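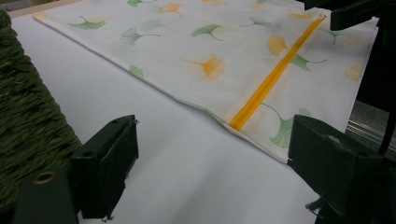 Keeping zipper pouches and printed cotton flat

My drawer of fabric pouches used to be a disgrace. I own far too many of the things (chargers in one, hair ties in another, a whole one for dead pens) and they all came out looking like they'd been slept on. These are the habits that finally stuck, in no special order.

Close the zipper first. I skipped this for years! An open zipper lets the two sides slide apart, and then you end up pressing a fold right next to the teeth that will never come out. Zip it all the way, then lay the pouch down and run your palm away from the zipper toward the far end.

Pull the corners out from the inside. Turn it inside out, poke each corner with something blunt (I use the handle end of a wooden spoon), turn it back again. Chopsticks go through the seam sooner or later. Ask me about the blue one.

Go easy with the iron. For plain cotton I use medium heat and a barely damp dish towel on top, and I stay well clear of the zipper. Plastic teeth can melt, metal ones get hot enough to mark the tape. If there's a print, iron from the back. My cousin Zakhar irons straight onto the front and says it's fine, and his tote bag now has half a fox on it.

Use a board under anything thin. A big cutting board works, or an old shelf. You get a firm edge to square the cloth against, and you can turn the whole thing around without losing your nice smooth surface. Smooth from the middle outward, with the flat of your hand.
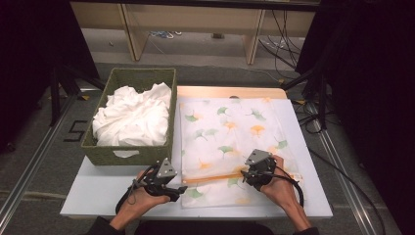 Ginkgo print spread over the board, basket to the left with a white cloth in it.

Keep a basket within reach. I like one that sits right on the table while I sort, with a handle hole so it's easy to drag over. Anything that needs ironing or mending gets dropped in without a thought. Fold it later! If you stop to fold every piece as you go, you'll be at it all evening and the pouches still won't be done.

Store them standing up. Flat stacks look lovely for one day. I file mine like records in a shallow box, 20 of them at last count, zippers all facing the same way so I can tell which is which by the color. Pale fabric goes at the back, where it doesn't get handled every time I want a pen.

Stiff zipper? Rub a plain white candle along the teeth, run the pull up and down a few times, wipe off the crumbs. Try it on the inside first if the tape is a bright color. Pencil works too, but I wouldn't go near white cotton with it.

Spots on white cotton: cool water and a little dish soap, dabbed, and do it the same day if you can. I rinse the whole pouch afterward or there's a ring. Dry it unzipped and hanging by the bottom edge, with a clothespin at each side.

I still haven't worked out what to do with the round ones. They don't file, they don't stack, and the seams curl no matter how I press them. For now all seven live in a mixing bowl on top of the wardrobe.

Updated July 5, 2025, with the bit about candles.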